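Open afternoon at Jesgate

What a turnout! The open afternoon on 2022-03-10 brought 140 of you through the doors at Jesgate, and the longest queue by far was for the robot hand. Benedikt Steiner ran the table and took questions all afternoon - how hard can it grip, how does it cope with small parts, who teaches it? I went round twice (sorry to those behind me) and would happily have gone again. 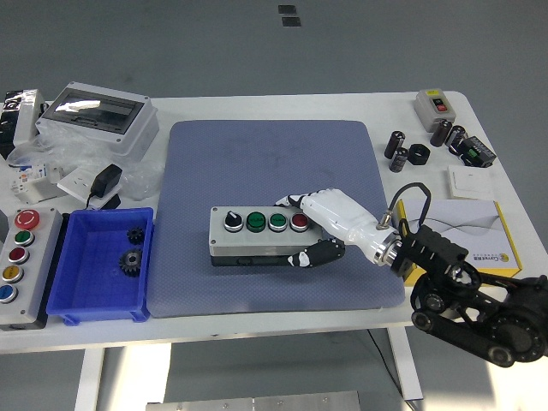
Edeltraud Mayrhofer wrote the next morning to ask whether we could run it again on a Saturday, as her night shift missed the lot. We are looking at dates now, so send yours in.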